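Vimadora Shared Workshop Forum > Builds in Progress > Two-arm bench, gear plate job

oana_f
Posted Tuesday, 7:40 pm

Hello everyone, and sorry in advance for the length, I've been saving this up. Those of you who come in on weekday evenings have probably walked past the two black arms on the long table and wondered if they'll ever do anything useful. Well, they're getting there! Sharada and I finally have both of them running off the same controller, and we've moved on from foam blocks to the metal gear set, which I've been looking forward to since the winter.

The job is simple to say and a pain to do. There's a round plate, there are spur gears and bevel gears, and we want the arms to pick the gears up and put them on the plate without a human finger getting involved. I spent most of the weekend on the left arm alone. I reprinted the orange fingers with a flatter inside face (the old ones had a curve that I was very proud of and that was no help at all), put the dark gray cloth down to stop things skating away, and slowed the final approach to 12 mm a second.

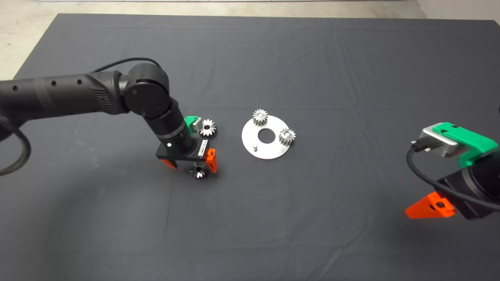 Left arm over one of the bevel gears, plate in the middle, right arm waiting its turn.

My trouble is the bevels. The spur gears I can live with, they have nice parallel sides and the fingers know what to do with them. A bevel gear gives you a cone with teeth on it, and when the fingers close, the gear wants to tip or squirt out toward the wrist. I'm torn between printing a pair of fingers with a notch just for bevels or being cleverer about the angle I come in at. What would you do?

kvido_pesek
Posted Tuesday, 8:15 pm

Lovely to see this moving along, Oana. I'd leave the fingers alone for now and look at the cloth. I know it was meant as a help, but all those wrinkles mean a gear never sits at the same height or tilt twice, and you're asking the arm to be precise about something that isn't. When I had my little Rimis arm at home I fought this for a month with a towel under everything. Swapped it for a thin sheet of cork, glued down flat at the corners, and half my misses went away that same evening.

narayanan_a
Posted Tuesday, 8:52 pm

I'm going to disagree with Kvido, in a friendly way! Cork is too firm. If your fingertips come down a millimeter low on cloth, the cloth gives and you carry on with your day. On cork you get a stalled joint or a snapped fingertip, and I have a jar of snapped fingertips to prove it. Keep the cloth, but pull it tight and clamp it under the table edge so the creases come out.

On the bevels, I'd print the notch. A soft pad would help too. The Royer pads in the supply drawer can be cut with ordinary scissors and they stick to printed plastic pretty well if you rub it down with 600 grit first.

kvido_pesek
Posted Tuesday, 9:05 pm

If the arm comes down a millimeter low, that's the thing to fix, Narayanan. A squishy table only hides it from you. But all right, clamped cloth beats loose cloth, I'll give you that much.

jaruwan.i
Posted Tuesday, 9:30 pm

Can I ask a beginner question? Why not have a person set each bevel down with its big flat side on the table, so it's always the same way up? I've been following this from the sewing corner and I keep wanting to reach over and turn them for you.

Also, does the cable that loops over the top of the left arm have enough slack when the arm reaches all the way out? It made me a bit nervous.

sharada_shetty
Posted Tuesday, 10:10 pm

Hi Jaruwan, please do come over, we like company! We could set them flat, and for the first tries I think we should, but Oana and I would like the arms to cope with gears lying any old way in the end. That's most of the fun for me. The cable is fine at full reach, I ran the arm out by hand with the power off before we did anything else. The one I'd worry about is the braided one farther back, and I'm going to tie that to the stand.

Oana, for what it's worth, I'm with Narayanan on the cloth and against him on the notch. Once we have bevel fingers, we have to change fingers between gears, and neither of us will enjoy that. Let's try pads on the ones we've got.

oana_f
Posted Tuesday, 10:34 pm

You're all wonderful, thank you. So, plan for the next session: clamp the cloth, cut some pads, bevels flat side down to begin with, same fingers. Kvido, if you still have a piece of that cork, would you bring it along? I'd like to run the spur gears on both and settle this fairly, and I'll post the pick logs for you two to argue over.

kvido_pesek
Posted Tuesday, 10:41 pm

I have plenty of cork. I'll bring the big piece, and the good scissors.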